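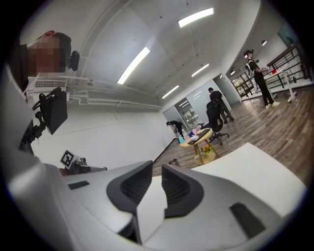
Setting up a memorial scholarship for a dance teacher: endowed fund or yearly gifts?

Posted by Samina Mirani, 2022-04-28

My old dance teacher died in October. She ran the Nester Studio for most of my childhood and later taught part time at the community college here in Ulska. A few of her former students want to start a scholarship in her name for a dance student at the college. So far 272 people have given and we have $3,557, all of it sitting in a separate checking account that I opened with one other former student.

The college foundation says it can take the money either as an endowed fund or as a regular scholarship that gets spent down. The endowed kind has a minimum we are nowhere near. I was told we could have a few years to reach it but I don't have that in writing yet. Her family would like the first award made next spring. Which way would you go, and is there anything I should ask before I hand over the check? Also, can the people who already gave get a tax receipt?

Policarpio

I went through this for a choir director. Go with the spend-down fund first. An endowment only pays out a small part of its value each year, often in the range of 4 percent, so on what you have now that comes to less than $150 a year. A student would get more from a $500 award, and you could make seven of those before the money ran out, even if no one gave again.

Questions to put to the foundation, by email so you have the answers saved:

What is the minimum for an endowed fund, and how long do you get to reach it?
What happens to the money if you don't reach it?
Can a spend-down fund be changed to an endowed one later?
Do they take a fee out of each gift or out of the fund every year?
Who picks the student, and can the family have a say?
What happens if the college drops its dance classes?

The last one matters. Ours had no wording for that and when the choir was cut the money sat there for 2 years while people argued. Ask for a line in the agreement that names a second use, like music or theater.

On receipts, the foundation can normally only give one to whoever gave to it directly. Gifts that went into your own account are probably not deductible for those people. Ask a tax person before you write the check, and have all new donors give straight to the foundation from now on.

Fulatora

just do the endowment, it lasts forever. my aunt's has 344 donors and it's still going

Policarpio

It does last, but she has to reach the minimum first and the family wants an award next spring. Some foundations will let you do both, with part of each gift going out as an award while the rest builds up. Worth asking.

Samina Mirani

Thank you both. I've sent the list of questions to the foundation office and asked about splitting the gifts. I also changed our donation page so it links to theirs.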